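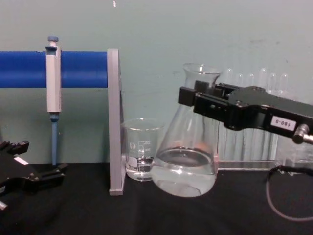
玻璃烧杯和锥形瓶用完以后,到底要不要马上洗?
最好当天就洗,哪怕只是先用自来水冲两遍、再灌满清水泡着,也比干在里面强得多。

这个问题是我表妹问的,她今年刚进实验室,整天在微信上给我发哭脸。我回了她一大段语音,回完觉得不如写下来,反正博客也荒了好久了(上一篇还是讲怎么给阳台的薄荷换盆,惭愧)。

先说我自己的黑历史。刚开始做实验那会儿,我特别喜欢把瓶子攒着,攒满一个水槽再一起洗,觉得这样效率高。结果有一次缓冲液在锥形瓶底干成了一圈白印子,我拿刷子刷了半天,刷得手腕都酸了,那圈印子还在那儿。后来是Farzana Barua路过,看了一眼,倒了点稀盐酸进去让我放着,过一会儿再冲,干干净净。她一句话都没说我,但我那天脸是真的红!

所以现在我的习惯是这样的:做完一步,空下来的瓶子顺手冲一下,放到水槽左边的塑料盆里泡着。下班前统一用洗涤剂刷,自来水冲到完全没有泡沫,最后用纯水润洗三遍。润洗不用倒很多水,少量多次比一次灌满好用,转着瓶子让水把内壁都走一遍就行。怎么看洗没洗干净呢?倒过来看水膜,如果水均匀地铺着往下走,就是好了;要是挂着一颗一颗的水珠,老老实实再刷一遍吧。

锥形瓶比烧杯难洗,难就难在脖子窄。直毛刷伸进去只能刷到中间,底下那一圈转角永远碰不到。我试过把刷子掰弯,掰断了两把……现在用的是一款叫Stadura的弯头刷,头是软的,能贴着瓶底转,34块钱一把,我一口气买了两把,一把放实验室,一把带回家刷花瓶了。家里那个细口花瓶我本来都想扔了,现在亮得能照人。

再说拿法,这也是表妹问的。锥形瓶可以拿脖子,里面液体不多的时候很顺手,但是装得满的话一定要另一只手托着底。我见过有人单手拎着一大瓶培养基一路从灭菌锅走到超净台,我在旁边看得心惊肉跳。烧杯就不要捏着杯口边沿提了,杯口那一圈最容易磕出小缺口,划到手可疼。

对了,烧杯和锥形瓶上的刻度都只能看个大概,这个我必须啰嗦一句。表妹第一周用烧杯量水去配标准溶液,被带她的师姐Selamawit Yimer温柔地请去重配了,哈哈哈。要准就用容量瓶、移液管,量小的用移液枪。烧杯就是拿来倒一倒、搅一搅、临时装一下的。

说到移液枪,我的毛病是用完随手横着放在桌上。横放本身已经不太好了,枪头里还有液体的时候横放更要命,液体会往枪里面倒流,里头的活塞受不了。我们组以前有一支,推起来涩涩的,拆开一看里面都有锈斑了,送出去修花了不少钱,老板的脸色你们自己想象。从那以后我就逼自己养成挂回架子上的习惯,枪头先打掉,再挂。长时间不用的话,把量程调回最大,让弹簧松一松。

桌面我也有点小强迫症。黑色的台面脏了其实不太显,水渍倒是特别显眼,所以我手边永远放着一叠吸水纸,滴一滴擦一滴。常用的东西放在离手最近的一边,架子靠里,瓶瓶罐罐不要摆到桌沿上,袖子一带就下去了(别问我怎么知道的)。

瓶子晾干也有讲究。我们组的晾干架是Stusari的,一面墙那么大,一共52个位子,听起来很多吧?每到周末前永远是满的。满了我就把瓶子倒扣在铺了纸的托盘里,垫高一点点让空气进得去。量筒和容量瓶这种带精确刻度的不要进高温烘箱,自然晾就好,普通的烧杯、锥形瓶烘一烘没关系。急用的话,用要装的溶液先润一遍,也就不用等它干了,当然这个得看你做的是什么实验。

还有标签!求求大家写标签。透明的液体装在透明的瓶子里,长得全都一样,过了一顿午饭我自己都不记得哪个是哪个。名称、浓度、日期、名字,四样写全。记号笔写在玻璃上的字,拿酒精棉一擦就掉,所以重要的我会再贴一层透明胶带。

表妹听完语音以后回了我一句"那我现在水槽里那一堆怎么办"。我问她放了多久,她不说话了。

去洗吧,戴手套。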